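Tramberg moves residence permit renewals to online filing in June

Holders of temporary residence permits in Tramberg will file their renewals through an online portal from June, the city's migration office said. Paper applications will be accepted at the Radu Street counter until the end of the month, after which the counter will handle only fingerprinting and card collection.

The change covers work, study and family permits. First-time applicants, and anyone whose permit has already expired, still have to book an in-person appointment.

Under the new procedure the applicant uploads a passport scan, proof of address, proof of income and a recent photograph, then pays the fee by card. The fee stays at 1,875 for adults. Children under 14 pay half. The portal issues a receipt with a reference number, and the receipt serves as proof of legal stay inside the country while the renewal is pending. It does not allow re-entry. Permit holders who plan to travel during that period need a separate return visa, which is issued at the counter and is valid for one trip.

"The receipt is not a travel document," said Kristaps Siliņa, who heads the renewals section. "We have put that on the first screen and on the last screen, and airlines have been sent the same wording."

Applications can be submitted no earlier than 90 days before the permit expires. The office asks for at least four weeks. Files sent with less time remaining will be processed in the order received, with no expedited option.

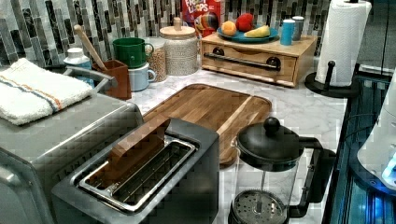 Kitchen counter with a two-slot toaster and cutting board.

Proof of address has caused the most trouble in testing. During the trial the office received 157 renewals through the portal and returned a large share of them for one reason – the lease was in a different name from the one on the application. Tenants who sublet or live with relatives must now attach a signed statement from the leaseholder, along with a copy of the leaseholder's ID. Hotel bookings and short-term rental confirmations are not accepted for renewals, though they remain valid for visitor visas.

Apinya Ratanaporn, an immigration adviser at Wovus, said clients on student permits were the most likely to be caught out. "Many of them change rooms in the summer and do not update the address register," she said. "The portal checks the register first. If the two addresses do not match, the form will not go through at all."

The address register can be updated online or at any district office. Changes take two working days to appear in the portal.

Files must be in PDF format, one document per file. Documents in other languages need a certified translation, and the translator's stamp has to be legible in the scan. Bank statements must cover the last three months.

The portal will be offline every Sunday night for maintenance. Drafts are saved for 30 days and then deleted. Permit holders without a bank card can still pay in cash at the Radu Street counter and enter the payment number in the form.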